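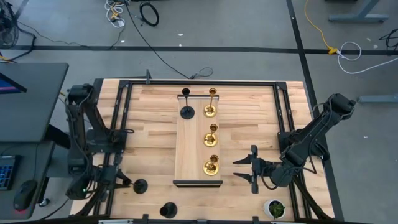
Garkum recalls Sostier front-load washers over door lock fault

Appliance maker Garkum is recalling 1,472 front-load washing machines sold under its Sostier name after finding that the door lock can release before the drum has stopped turning.

The recall, announced 1 November 2021, covers two models, the Sostier 2 and the Sostier 2 Plus. Both were sold through independent appliance dealers and the company's own online store. No other Garkum washers are affected, and the matching Sostier dryers use a different latch.

According to the company, the fault lies in a small switch behind the door seal that tells the control board when it is safe to open the door. In some machines the switch can stick after repeated hot cycles. When that happens, the door may unlock during the final spin, usually in the last minute of the program.

Garkum said it had received 166 reports of doors unlocking early. Most came from owners who heard the click of the lock while the drum was still moving. A few said water had spilled onto the floor. The company said it knew of no serious injuries.

"We traced it to one batch of switches from one supplier," said Rhys Grimshaw, head of product safety at Garkum. "Machines built after that batch have a different part, and we have tested those separately."

Owners can check whether their washer is included by looking at the label inside the door opening. Recalled machines have a serial number that begins with SK and ends in the letter D. The number is also printed on the front of the warranty card, and people who registered their washer online should get a letter or an email from the company.

Garkum will send a technician to replace the switch and update the control software at no charge. The visit takes less than an hour and the washer does not have to be moved, though the technician will need to get at the front panel. Stacked machines can be repaired in place. 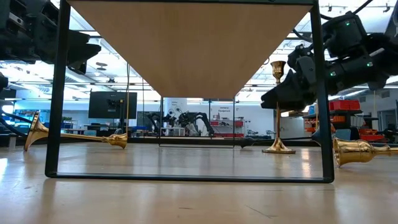

Repairs will be handled by Kaewkla, a service company that already does warranty work on the Sostier line. Kaewkla has ordered 1,000 replacement switches to start with, and a second delivery is due later in the month. Customers who have reported a problem will be given the first appointments.

Until the repair is done, owners are asked to use only the cold and warm programs and to leave the door closed until the display shows END. The Sanitize and Heavy Duty cycles should not be used at all. Households with small children should unplug the washer between loads, the company said.

Dealers were told to stop selling the two models in October, when the first reports were being looked into. Stock still in warehouses will be repaired before it goes back on sale. Nokden, a regional chain that carried both models, said it would offer store credit to customers who would prefer to return a recalled washer — the credit covers the full purchase price but not delivery or installation.

Garkum is not offering refunds itself. Grimshaw said the new switch fixes the fault completely and that repaired machines will carry an extra year of warranty on the door lock and control board.

Owners who paid for a door lock repair before the recall can ask for their money back by sending Garkum a copy of the bill. Claims need to include the serial number and the date of the repair. Secondhand buyers are covered on the same terms as original owners, and proof of purchase is not required for the free switch replacement.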